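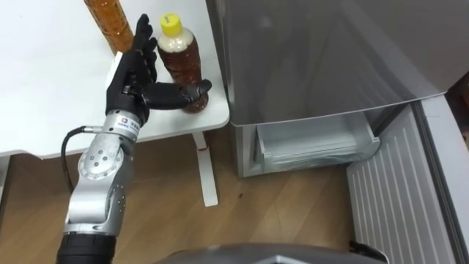 Bottled tea is a worse storage problem than it looks. The stuff goes through this apartment at a steady rate, and for most of last year the bottles lived wherever they were set down after shopping. In October I moved them all to the white table next to the refrigerator, which has a plain smooth top and a rounded front corner, so nothing catches a sleeve on the way to the fridge door. The one with the yellow cap stands near the front edge because it is the next to be opened. The taller one goes behind it. Short in front, tall behind, and the caps can be read from the doorway without picking anything up.

The table is the Eltier, the narrow version. I looked at the Kaser first and rejected it for the legs, which are set too far in from the corners. Load one end of a table like that and it wants to tip. The Eltier has its legs out at the corners and flat feet, and flat feet matter on wood boards. Small round feet leave dents. I put felt under the feet of the last table and it collected grit, which is worse than no felt.

Some numbers. The refrigerator is 182 cm tall and the shelf I had planned above the table would have gone at 158 cm. I marked it on the wall in pencil and left the mark for a week before drilling. Result: the shelf would have been at eye level for me and too high for anyone shorter to lift a full bottle down safely. The pencil mark is still there. The shelf went back to Cheetham for a refund, less the delivery charge.

Current rules, which have held since then:

Sealed bottles stay on the table, up to 9 of them. Past that the back row gets pushed against the wall and the front row creeps toward the edge.

Opened bottles go in the refrigerator door and get used within 3 days. I write the date on the cap in grease pencil. It wipes off plastic with a dry cloth.

Anything carbonated is kept on the floor of the hall closet, where it is cooler. A dropped bottle also has less far to go.

The tabletop gets wiped with a damp cloth when the bottles are moved. Condensation rings come off white laminate or paint easily if they are fresh. Old tea rings need baking soda paste, left on for a few minutes – do not scrub dry.

One open item. I bought a Verkow bottle rack to see if stacking on the side would save space. It does, but two of the caps seeped overnight, so the rack now holds rolled dish towels. I may try it again with a different brand of tea.

Posted 2/15/18 in Kitchen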